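Notes on Table Linens: Folding, Storage and the May Inventory

The spring inventory of household linens has now been completed, and the results are recorded for the benefit of those readers who requested them after the previous post. The collection consists chiefly of white napkins, tray cloths and small table squares, most of them received from my aunt, Javiera Godoy, upon her move to Cerkgate. A total of 14 pieces were found to require mending. These have been set aside in the hall cupboard and will be addressed over the summer.

It became evident during this review that the method of folding had not been consistent. Some pieces had been folded in thirds, others in quarters, and a small number had been rolled. The result was a set of uneven stacks that leaned against the cupboard door and lost their creases within a week. Beginning this month, all square cloths in the household are to be folded in quarters, with the hem turned to the inside and the closed edge facing outward on the shelf.

The work is best carried out on a table with a smooth, pale top and nothing else on it. A bed is too soft for the purpose, and a kitchen counter is seldom clear for long. The cloth should be laid flat and smoothed from the center toward the corners before the first fold is made. The second fold is the one that most often goes wrong - the upper layer slides, and an edge is left tucked under where it cannot be seen from above. When this occurs, it is preferable to lift one side and begin the fold again. Pressing down on a bad crease only fixes it in place. 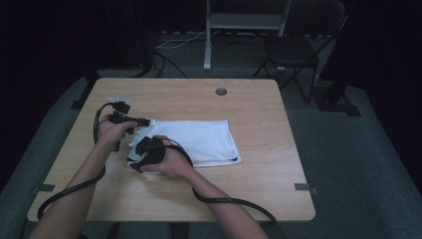 White cloth on the light wood table, left side partly lifted.

Washing instructions remain as stated last year. White cotton is laundered separately, and fabric softener is not used on napkins, as it reduces their ability to absorb. Ironing is reserved for pieces intended for guests. My neighbor Ulises Sepúlveda has written to recommend a light mist of water before folding. This was attempted on Saturday with four napkins, and the corners did hold more firmly, although the cloths then had to be left out until evening before they could be put away.

Two matters remain open. The upper shelf is too deep for a single row of squares and too shallow for two, and a divider will need to be cut for it. The long tablecloth from the Alarcón house has not yet been assigned a place and is, for the present, hanging over the rail in the spare room.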